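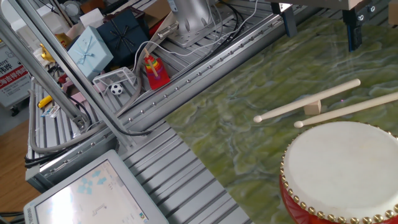
From: Villads Kjærgaard
To: Mekotari club list
Subject: Re: [mekotari] Drum task - scoring and what to bring in November

Hi all,

Answers to Jiva's questions are below, with a few things I left out of my last message. Her text is quoted so people who missed it can follow.

> I read the rules for the Purkwood round twice and I still don't know
> if the arm has to pick up the stick from the table or if we can start
> with it already in the gripper. Also, does the block count as part of
> the setup or is it something we added? If we added it, can we keep it?

The arm has to pick up the stick. A run that starts with the stick in the gripper is scored as a practice run and gets no points. I asked the organizers and they were clear on this.

The block is ours. The rules allow one passive support per object as long as it isn't fixed to the table, so we can keep it. It lifts the stick enough for the fingers to close under it. Please don't tape it down, even for testing, or we will end up with a program that only works with tape.

> Second thing. Do we need both sticks? Our code only uses one and the
> other one is in the way half the time.

Yes, both have to be on the table at the start. You only have to use one. If you hit the drum with the second stick as well there is a bonus of 4 points, but I would leave that alone until the first stick is reliable. The second stick can lie flat, and you can choose where it goes as long as it is on the table surface when the timer starts.

> Last one: how many runs do we have logged? Fairclough's team said they
> have over a thousand and I'm a little worried.

We have 1,383 logged attempts, counting everything since we switched to the new gripper fingers. Of the last 58, the arm got the stick off the block and struck the drum head in 23. Most of the others were bad grips - the stick turns in the fingers on the way up and the tip comes down on the rim. I don't think more runs of the same kind will fix that. I would like to try gripping closer to the thick end and going up more slowly for the first part of the lift.

Some other points:

- Put the toys and gift boxes back behind the rail when you finish. They are for the sorting and stacking tasks and the younger group uses them right after us. Last time the ring toy was missing a ring.
- If you move the drum, write the new position in the log before you run anything. Two people lost an afternoon to this.
- Keep the speed limit where it is. If your program seems to need a higher one, talk to me first.
- Save your program under your own name. There are three files called drum_final and I don't know which one is current.

For November, each pair should bring one working pick-up program and a short page of notes on what fails and how often. It doesn't need to be nice. Jiva, could you send your grip angle numbers to the list before then? The other pair is starting from zero and it would save them some time.

I will be in the lab from 4 in the afternoon if anyone wants to test the slower lift.

Villads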